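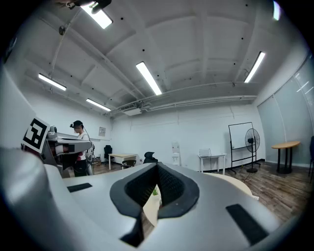
Panagiotis Kolev told me, when I ran this talk past him last night, that I should skip the whole history and go straight to the part where the fingers kept dropping things. He's probably right, but you're getting a little bit of history anyway, I'll be quick.

(Wait for people to sit down. Water is on the left.)

So, hi! This is the Pendow talk. Pendow is the name of the gripper, the light gray thing with the black rubber V in it. It's one you hold in your hand. You walk up to something, you pick it up with the gripper, and the camera on it records what the gripper saw. Then later you try to get an arm to do the same thing, and then you go home and think about your life choices.

I built it in the shared workshop at Civholm, mostly evenings. Baptiste Huet did the first sketch for the shell and I did the printing, and then we swapped because I'm bad at printing and he's bad at waiting for prints.

(Ask for hands: who has printed something that has to squeeze? Usually a few. Ask one of them what they lined it with.)

The rubber. OK, this is the part Panagiotis wanted. Our first version had bare plastic inside the V and it was hopeless with anything shiny. Mugs, pill bottles, a glass jar of buttons that I am still finding under the bench. We glued in thick rubber, which was better, but paper cups would stick and come up crooked. So then grip material over the rubber. I tried drawer liner, I tried bike handlebar tape (don't), and what I ended up with is a fine textured layer that I cut by hand with a paper template. Cut it a hair small! If it wraps over the lip it peels within a day.

The shape of the V I'd fight for. Flat fingers look neater but you have to line them up, and when you're holding the thing in one hand and walking you never do. With a V, round stuff slides down toward the narrow end and sort of centers itself.

(Pass the spare finger around. Get it back this time.)

Numbers, for the people who like them. We've got 3064 recorded grabs so far. I threw out 173 of those, nearly all for one dumb reason, my thumb was on the trigger before the recording started. Baptiste wrote a check for that in April and now it beeps at you. The gripper weighs 251 grams without the camera, and I can feel every one of them after an hour.

The marker panels, the black and white blocky squares. People always ask. The camera looks for those so the software has something fixed to measure from. Print them matte, mount them on something stiff, and don't put them where a ceiling light bounces straight off. We lost a whole evening to a curled corner.

(If short on time, skip to Frimpong.)

Frimpong is our name for the script that lines up the video with the finger position. It's ugly. It works if both clocks agree, so I restart everything together before each session, and I have a sticky note on my laptop that says so. If anyone here is good at timestamps, please come find me at the break, I will buy you a sandwich.

What I'd do over: a lighter shell, a cable that comes out the back, and screws all the same size. I've got 3 different hex keys on a string for one gripper and that's silly.

(Questions. Repeat them into the mic. The files are in the Kukdale folder, link is on the last slide, leave it up.)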